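Drikov Soft Goods Handling - Progress Report to the Boiko Fund, February

12 shares | 0 comments

3. Grasping method

Work at Stumthorpe has centred on picking rolled fabric from a divided organizer. The revised method closes the fingers on the upper folds - the earlier one aimed for the base. Maksym Maksymiv leads the trials, and two of the planned stages are complete.

Patterned silk held in the gripper:

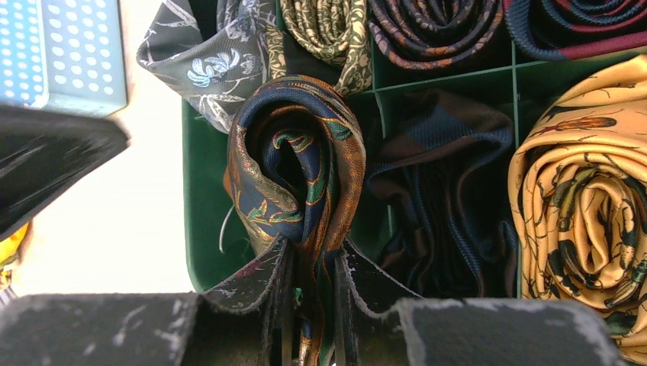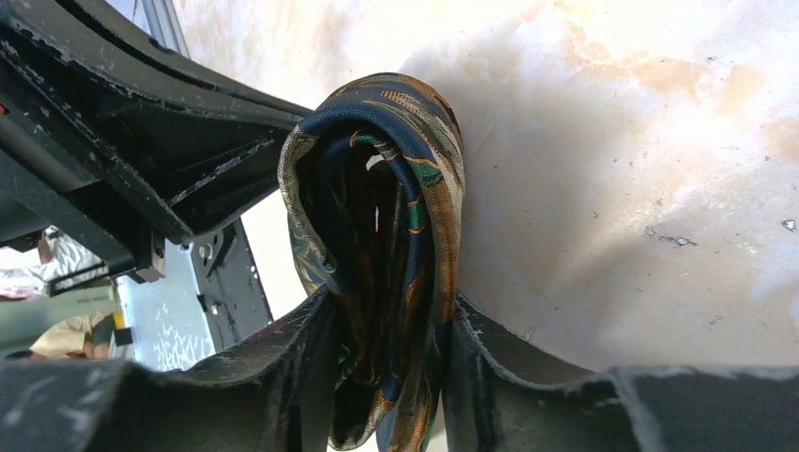 4. Next period

Dokow will supply two further fabric sets. No change to the budget is requested.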